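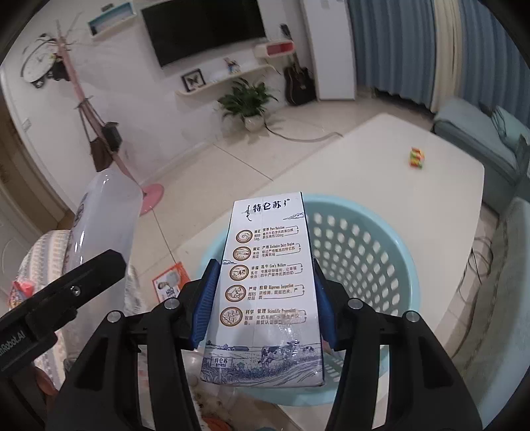

According to Ansari, the hard part of teaching a robot to clear a table is deciding when a grasp was any good. Pick up a carton by its middle and it holds; pick up a paper cup the same way and the wall gives. Ansari wants the two kept apart in training, and the Norach group has now tried it.

The group's note, out on Tuesday, May 12, 2020, covers demonstrations recorded with hand-held grippers in ordinary homes. The set has 134 demonstrations of household packaging being picked up and moved. Each was labelled by how the object behaves when squeezed: rigid, springy, crushable or bagged. One policy was trained on the labels and another on the same recordings without them.

Both were given 200 trials on a test arm at Nultden. The labelled policy dropped fewer cups and bags. On cartons and bottles there was no difference worth reporting, and it was slower to close its fingers on everything.

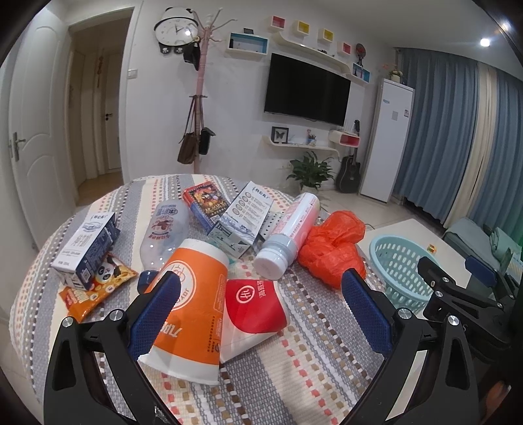 A cup between the blue finger pads, with cartons and a snack bag nearby.

Crumpled bags remain the weak spot. The labellers disagreed on them more than on any other category, and the authors say the 4 labels may be too coarse for soft plastic. They also note that the colour of an object seems to sway the policy more than it should.

Irus will host the labels and the training code from June. Groups wanting to run the test on their own arm will need a parallel gripper and at least 5 objects from each category.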